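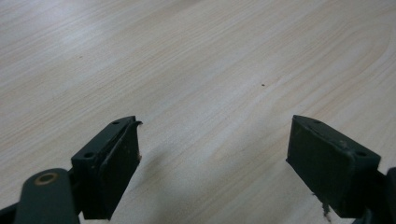 Unit 4: Reading Rhythm in Compound Meter

Course handout, Bruvgate School of Music, Keyboard and Theory Division

Students should read this handout before the Wednesday section and bring a pencil and staff paper.

4.1 The beat and its division

In simple meter the beat divides into two equal parts. In compound meter it divides into three, and the beat itself is written as a dotted note. A measure of 6/8 therefore has two beats, each a dotted quarter note. Counting six separate beats is acceptable at a very slow tempo, but the accents on one and four must still be heard.

4.2 Counting aloud

Use "one-la-li, two-la-li" throughout this unit. Sixteenth notes take the syllable "ta" between the main syllables. Keep the foot on the dotted quarter - do not tap the eighth notes.

4.3 Hemiola

A measure of 6/8 may be regrouped as three quarter notes, as in 3/4. The eighth note stays constant while the accent moves. Mark the regrouped measures in pencil before playing.

Assigned work

Troria Rhythm Reader, exercises 277 to 280, hands separately and then together.
Berisha, Second Dance Suite, measures 1 to 28. Write the counts under the left hand.
Listening: the Jerier recording of the same suite, second movement only. Note each hemiola by measure number.

Written work is due at the start of section.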